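Couvrir ses livres : film cristal adhésif ou pochette non collée ?

Forum > Papier, reliure, conservation > Entretien courant

najwa_n
Bonjour à tous, nouvelle ici. J'ai récupéré une partie du fonds anglais d'une petite bibliothèque d'entreprise qui ferme (Penner, pour ceux qui connaissent le coin). En gros 400 bouquins, romans surtout, beaucoup de reliés avec jaquette. Une partie est déjà couverte, l'autre non. Je voudrais finir le boulot proprement avant de les prêter aux gens de l'immeuble.
Question toute bête : adhésif ou pas adhésif ? J'ai lu tout et son contraire. Budget serré. Pas de massicot, juste un cutter et une règle.
Merci d'avance
Najwa Najjar

troels.thy
Adhésif. Point. Ça tient, ça se lave, les gens posent leur café dessus et tu t'en fiches. J'ai fait 18 ans de prêt avec ça, jamais eu à recouvrir plus de 6 livres dans l'année.

Morven_S
Oh non. Non non non. L'adhésif sur une jaquette c'est irréversible. Dans dix ans la colle jaunit, ça fait des bulles au niveau des mors, et si tu veux enlever tu arraches l'encre avec. Pochette polyester, rabats repliés, zéro colle sur le livre. Un peu plus long à poser mais tu peux tout défaire.

troels.thy
@Morven_S on parle de romans qu'on prête dans une cage d'escalier, pas d'incunables. La pochette non collée glisse, la jaquette remonte, au bout de trois lecteurs c'est en accordéon.

Morven_S
Elle glisse si elle est mal coupée. Faut que la hauteur tombe pile, et deux petits bouts de ruban à l'intérieur, film sur film, jamais sur le papier. Chez moi ça ne bouge pas.

unnur_l
Les deux ont raison selon le livre je dirais.
- broché souple, poche, truc qui va mourir de toute façon : adhésif
- relié avec jaquette : pochette
- relié sans jaquette, toile : rien du tout, ou papier
Par contre le brillant m'énerve, quelle plaie sous une lampe. On lit plus le titre. Il existe du mat, plus cher.

birthe.h
+1 pour le mat. J'avais un rouleau Griltau, 100 feuilles prédécoupées, très bien mais ils ont changé la fabrication en octobre et maintenant ça se raye rien qu'en le regardant. Si quelqu'un a mieux je prends.
Et pour le brillant c'est surtout un probleme quand on veut photographier les couvertures pour le catalogue. Tout le temps un reflet en plein milieu. J'ai deux vues du Mantel jaune :

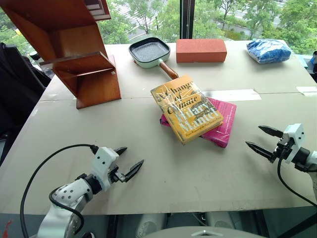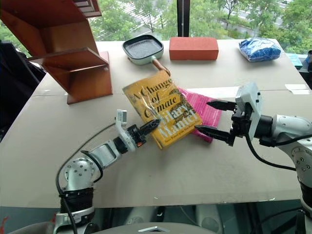
Hilary Mantel, A Change of Climate, relié. Sous plastique transparent sur la première, les reflets avec.

Voilà. Le titre se lit encore, en s'y reprenant. Faudrait une lumière de côté, pas du plafond, mais j'ai pas ça.

troels.thy
Se lit très bien. Tu chipotes Birthe.

birthe.h
Je chipote si je veux, c'est moi qui tape les fiches :)

Sinon très bon roman, pas le plus connu. Norfolk, une famille qui accueille tout le monde et un passé en Afrique dont personne ne parle. Rien à voir avec les Tudor. À mettre en avant si tu l'as dans le lot, Najwa.

najwa_n
Ah merci ! Je l'ai je crois, en poche. Je note.
Du coup question bis : comment vous faites pour le dos, quand la jaquette est déjà fendue en haut ? J'en ai une bonne pile comme ça.

Morven_S
Papier japonais fin, colle d'amidon ou méthylcellulose, côté INTERIEUR de la jaquette. Tu laisses sécher sous poids entre deux intissés. Ensuite seulement la pochette. Surtout pas de scotch. Pas de scotch « invisible » non plus, il est invisible six mois.

troels.thy
Ou tu poses l'adhésif par-dessus et c'est réglé, la fente est prise dedans.

Morven_S
Mais c'est exactement ce qu'il ne faut pas faire !! La fente continue dessous et la colle entre dans le papier.

unnur_l
On se calme. Najwa a 400 livres et un cutter. Le japonais sur toute une pile c'est des soirées entières. Moi je trierais : ce qui a une valeur (sentimentale ou autre), méthode Morven. Le reste, méthode Troels, et on en parle plus.

troels.thy
Merci Unnur

Morven_S
Je maintiens. Mais bon, tri d'accord.

husum_papier
Je passe en vitesse. Attention au PVC, les vieux rouleaux souples qui sentent le rideau de douche. Ça colle aux couvertures voisines sur l'étagère, ça suinte. Prendre polypropylène ou polyester, c'est marqué sur l'emballage. Si c'est pas marqué, n'achète pas.
Et pour les livres déjà couverts : test facile, tu plies un coin du film. S'il reste mou et un peu gras sous les doigts, à enlever.

najwa_n
Ouh là, j'en ai qui collent entre eux justement. Deux Penguin soudés dos à dos. Je les sépare comment ?

husum_papier
Doucement, au frais. Une nuit au frigo dans un sac fermé, puis un fil dentaire non ciré entre les deux. Pas de sèche-cheveux.

birthe.h
Le fil dentaire, confirmé. Pas celui à la menthe, j'ai donné.

najwa_n
Bon, je résume pour moi : je trie ce soir, pochettes polyester pour les reliés, adhésif pour les poches abîmés, je vire tout le PVC. Pour le mat, quelqu'un connait Zedari ? Leur rouleau est moitié prix.

unnur_l
Zedari : correct, mais le papier support se décolle mal, prévois une lame fine. Et coupe large, ça rétrécit un poil les premiers jours.

troels.thy
Jamais vu rétrécir, moi. Tu tires trop dessus en posant.

unnur_l
Je tire pas du tout. On en reparle quand t'en auras posé un rouleau entier.

najwa_n
J'en commande un seul pour essayer alors. Je reviens vous dire, avec les Penguin au frigo entre le beurre et les yaourts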